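Ticket 4000: Grondska bins, sorting table
Status: open
Opened: 2013-07-15
Reported by: Faustine Charpentier
Location: Atdale, carpeted room

Problem
Small items set down in the front bin end up against the side walls. Apple bruised twice. Sunglasses scratched on one lens after sliding into a carton.

Checks
Bin set on table, lid off. Spirit level on the rim reads level on both axes. Table legs adjusted in December, no change since.
Swapped front and rear bins. Same result, so not one bad bin.
Measured floor of both bins against the Kramer sheet. Within limits.
Tried 5 mm felt liner from Prurkport. Apple stays where it is placed. Sunglasses still slide if set down with the arms folded under.
Tried 6 mm liner. No further gain, and it lifts at the corners. Removed.

Current layout
Boxed item goes lengthwise along the rear wall. Round fruit in front of it. Eyewear to the left of the fruit. Rear bin kept clear for sorted items.

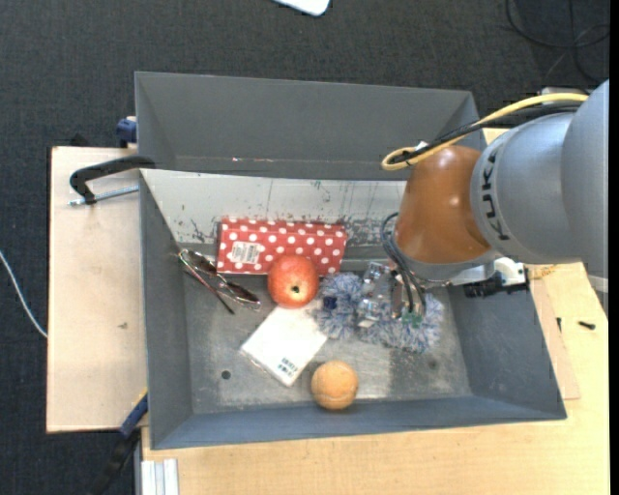

Front bin with dotted box, apple and sunglasses; second bin behind.

Open points
Box does not lie level, left end slightly high. Check for anything trapped under it before the next count.
Barcode label must stay readable when the box is against the wall. Do not turn it face down.
Order 5 mm liner for the second bin, part 2000. Waiting on price.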